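Lists > flesside-users > Tracking and calibration > Thread

We use cookies to remember your reading preferences. Accept | Settings

Subject: Re: [flesside-users] dropping the marker pose from the fusion step
From: Erdal Yüksel
Date: Sat 8 October

On the proposal from the Stemico side:

> With the new filter the marker cubes are redundant. We ran 600
> episodes with inertial plus visual odometry only and mean gripper
> position error stayed under 8 mm. I'd like to make marker-free the
> default in the next release and move the tag detector to contrib.

I'd want to see a lot more before that goes in. Mean error over 600 episodes tells me very little when most of them are tabletop pick and place with a textured background. What's the 95th percentile? What is it for the relative pose between left and right? The policy cares about that one far more than where either hand is in the room.

Try it in front of an open fridge. The door is a big blank white panel, the inside is white too, and our floor is polished tile that throws the ceiling lights straight back at you. Odometry latches onto the reflections and walks. I replayed 24 of our Gökçe fridge episodes through your branch last night and in 8 of them the right gripper drifted far enough that the planner's replay put the fingers through a shelf. Same logs with tags on: zero.

I know the detector has its own problems. It drops out when a cube turns edge-on, and at the rim of the fisheye the corner refinement is poor, whatever the Enent calibration notes claim. But a dropout is something I can gate on. Slow drift with a confident covariance goes straight into training and I find out in January.

Also, your config caps features at 2000 per image. Was that tuned on anything, or is it left over from the old tracker?

So -1 on changing the default. Happy with a flag. If you post per-episode numbers I'll rerun mine against the same commit. View from the head camera attached.

Erdal
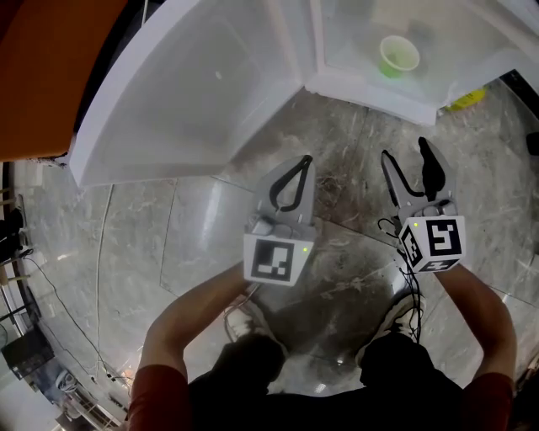
Fridge setup, both grippers with marker cubes on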